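# Questions families and new members ask us

Welcome! We're the Brevach Robotics Club, a student group for ages twelve and up, and this page gathers the things people write to us about when they're thinking of joining, or have already joined and were too shy to ask at the first meeting. If yours is missing, send it to Līga Liepiņa, who looks after the inbox.

**Does my kid need to know how to code?**

No, and please don't spend the summer cramming! Plenty of our members start with a screwdriver and pick up the coding side from whoever is sitting next to them. We do ask that everyone tries a bit of everything in the first term, even the parts they're sure they'll hate.

**What is the club working on this year?**

Our big project is called Sarkine, and it's all about picking things up and putting them down again. Members work with hand-held grippers, the kind you squeeze yourself, and record lots of short tries at everyday jobs. Those recordings are what we use to teach our little arm (its name is Gautier, don't ask). We're hoping for 1000 good tries by the end of the spring term and we have 266 so far, so there's plenty left for newcomers to do.

**Why so much fuss over snack bags?**

Because they're hard! A wooden block has the same shape every time you grab it. A bag of crunchy noodle snacks bends and slides, and if you squeeze too much you end up with crumbs.

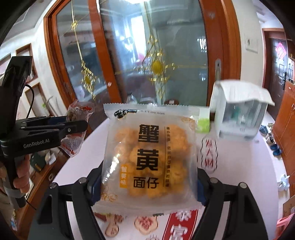
Our members get into long and quite serious debates over where to hold a bag, and the usual advice is to come in from both sides at the middle and go slowly. Keir Ogilvie, who coaches the younger group, likes to have people do it first with their eyes on the pads and then again with their eyes on the bag, and he'll happily talk to you for an hour on which is better.

**Can members practice at home?**

Yes, once they've been to three meetings. A kitchen or living room table is fine, and you don't have to clear the place out first. Ordinary homes with ordinary stuff in them make better practice than a bare desk. Just let the rest of the household know that you're recording.

**What does it cost?**

Dues are $41 a term, and that covers parts and the use of the tools. Snacks for practice you bring yourself, and yes, you may eat them afterward.

**Do you compete?**

We do! The Clastovard Cup is in October, and we enter one team in the sorting round. It isn't required, and members who'd sooner stay home and tinker are every bit as welcome.

**When should we arrive?**

Doors open at 4:30 and we start at 4:45. Please bring a charged laptop if you have one, and wear closed shoes.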